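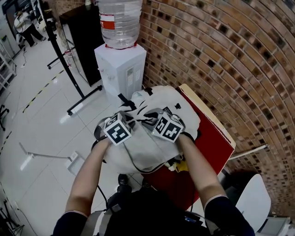
March 20, 2026

The 799 from Masance to Flustolwood is being cut back again. Posting what I know, as the operator's notice is hard to find and leaves a fair bit out.

From the start of next month there will be 12 buses a day on weekdays. Saturdays stay as they are. Sundays drop to 2, one out in the morning and one back at teatime.

The last bus home from Masance will leave at 18.40. At present it's 20.10. If you finish work at half six on the industrial estate, you will not make it, as the stop is a good fifteen-minute walk from the far units.

The Omadell loop goes completely. Anyone living there will have to walk down to the main road and wait at the lay-by. It has no shelter and no pavement on the village side.

The notice says "low passenger numbers". I asked for the figures and was told they are commercially sensitive. I use the 07.25 most days and I usually have to stand from the garden centre onwards.

College passes will still be valid. The timetable doesn't work with college hours though. The 08.05 gets in at 08.50 and first lessons start at 08.45.

Return fares are not changing for now. The weekly ticket is going up in July. I've asked how much by and have had no answer.

There is a paper petition on the counter at Tạ, the bakery opposite the stop in Flustolwood. Nearly 400 names on it when I was in this morning. You don't have to buy anything to sign it.

If you'd rather write, send it to the county transport team and copy in your councillor. Put the route number in the subject line and say which bus you catch and what you use it for. They told me general complaints get logged as one item.

Someone asked about the dial-a-ride. It covers Omadell but you have to book by noon the day before, and it doesn't run after four.

Correction to the post about Sundays: the bus back is 16.55 from Masance, from stand C. The old timetable in the shelter still says stand A.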